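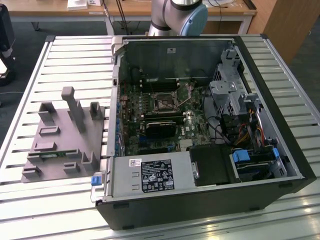
Page last changed: October

Rule 5 in the Ponville book was Schumacher's favourite, and she read it aloud like poetry. "Side panel off, power lead out, hands clear before the arm wakes." Glorious! She had learned all 39 by heart — even the dull ones on gloves.

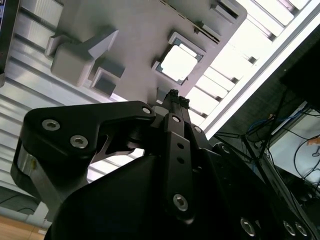 Helmi Niskanen wanted to know who checked the checker. Schumacher beamed. It was the best question she'd had all shift, and by midnight there was a Rule 40, in pencil, with both their initials beside it.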